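I have been putting off the block sorting since June, and last night I finally sat down with a mug of tea and did it. Well, started it. If you've been reading here a while you know about the Great Block Problem: we bought one big mixed lot secondhand, 1000 pieces if the label was to be believed, and ever since then they have lived in whatever was closest. Shoe boxes. A salad bowl. The bottom of my work bag, which is how one ended up at the dentist.

My first idea was to sort by shape, and I want to save you the evening I lost to that. Shape sounds sensible until you have nine little piles on the rug and three of them are "sort of long." Then the cat comes through. I got maybe an hour in, swept it all back together and went to bed grumpy.

Color is so much easier! You don't have to pick anything up and turn it over, you just grab. I did a first pass by pulling the reds, because they jump out at you, and dropped them all into an old cake tin. Greens next. The dark greens are the sneaky ones (under my living room lamp they look black, so I moved the whole business to the kitchen table after about ten minutes of squinting). By the end of the night I had 200 pieces done and a very sore neck.

The other thing I've changed my mind about is containers. I used to love a deep tub with a lid. Deep tubs are terrible! Everything you want is at the bottom, so you dig, and then you tip, and then it's on the floor again. What I want now is wide and open at the top, with a divider, and only one layer of blocks in it so I can see what I've got. Metal if possible, because our plastic ones crack at the corners every single winter out in the back room. Yes, metal gets scratched up and it makes a racket when you drop blocks in it. I don't care. Scratches are fine by me, and the racket at least tells me when somebody's into them.

I've been looking at a gray metal one and going back and forth on the price, which is 80 dollars and therefore ridiculous for something that holds toys. But it would also outlive me.

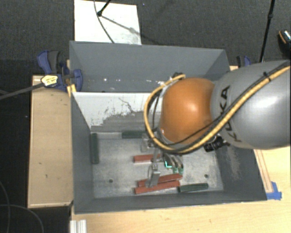

Seema Pant wrote in after my last post to say that I should forget about color entirely and keep the long blocks together no matter what, since those are what her kids fight over and run out of first. She has a point. Ours always want the long ones for roofs, and then there's a big sulk when the roof is half done. So maybe it's long reds and long greens sharing one side of the divider, and all the stubby stuff on the other? I might try that tonight if my neck's up to it.

Still to do: blues, yellows, and whatever is under the couch.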